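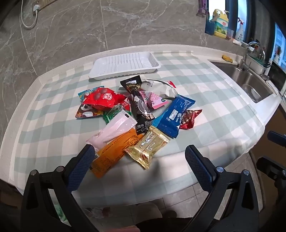 4.2 Collecting Cluttered-Pile Demonstrations

The sorting task in Section 4.1 used single objects placed apart from each other. For the second task we wanted piles in which the packages touch, lean on each other, and hide parts of each other. The goal is to move packaged snacks from a pile into a tray, one item at a time. All demonstrations were recorded with the Istach hand-held gripper, with no robot present during collection.

Figure 2. View from the hand-held gripper in the snack-pile task. The fingers point toward a pile of wrapped snacks on a checkered cloth, with the empty tray behind it.

Data were collected in seven home kitchens in Drenville, with 90 demonstrations recorded in each, for a total of 630. Two operators split the work evenly. We asked them to leave each kitchen as they found it, apart from the space needed for the task. Other things therefore stay in view. In Figure 2 these include a dish soap bottle and a spray bottle by the window, a sponge near the sink, and a plugged-in cable on the wall. We did not mask or crop any of this for training.

Before each demonstration, the operator put an empty tray on the counter and dropped the snacks onto the surface from a small bag. The pile was not arranged by hand afterward unless an item fell to the floor. The tray was placed by eye. In the kitchen shown in Figure 2 it sits toward the back of the counter at a slight angle, and the pile is directly in front of it, so the gripper has to pass over the remaining items on its way to the tray. In other kitchens the tray was to the side.

We chose snack packages for three reasons. They are soft, so the width of a good grasp depends on where the fingers close. Many have a sealed end that sticks out and can be pinched when the body of the package is blocked. They also differ a lot in how they look. The gold foil package at the front of the pile in Figure 2 picks up light in a way that the printed orange one beside it does not, and a dark red wrapper can be hard to pick out when the exposure is set by a bright window.

Each finger carries a textured pad on its inner face. Early tests with bare fingers gave many slips on foil, and the operators made up for this by squeezing harder, which produced finger widths that the robot could not repeat. The pads solved most of this problem. The same pads are fitted to the robot gripper at test time.

4.2.1 Instructions to Operators

The operators were told to take whichever item seemed easiest and to keep going until the pile was gone. We did not give them a fixed order. In a trial round the previous November we had asked for a strict front-to-back order, and the resulting motions were slow, with long pauses before each grasp. With a free order the pauses were shorter, but the two operators developed different habits. One mostly cleared the top of the pile first. The other often started with items lying off to one side, even when a package on top was fully exposed. We kept both sets of demonstrations and did not label them by operator.

Failed grasps were kept if the operator recovered without using the free hand. A demonstration was thrown out and recorded again if the free hand touched the pile, if tracking was lost, or if the tray was pushed off the counter.

4.2.2 Processing

Each demonstration was cut into segments, one for every item moved. A segment starts when the fingers begin to open and ends when they open again over the tray. The cuts were made automatically from the finger width signal and then checked by hand. Most of the corrections were for regrasps, where the operator opened the fingers slightly over the pile and the script took this as a release.

We trained the Lustlow policy on the full set and on subsets with whole kitchens left out. Images were used at the full field of view. In this view the edges of the counter and the lines of the back wall curve strongly, and we considered straightening them before training. Doing so removed part of the area near the fingers — the part that matters most in the last stage of a grasp — and gave lower success on the robot, so we left the images as recorded.

One limit of the data should be noted. Patterned cloths appear in only some of the kitchens, and the policy was less steady on them than on plain counters. A common error was to close on a fold in the cloth next to a package. We return to this error in Section 5.3, where we compare it with the failures seen on plain surfaces.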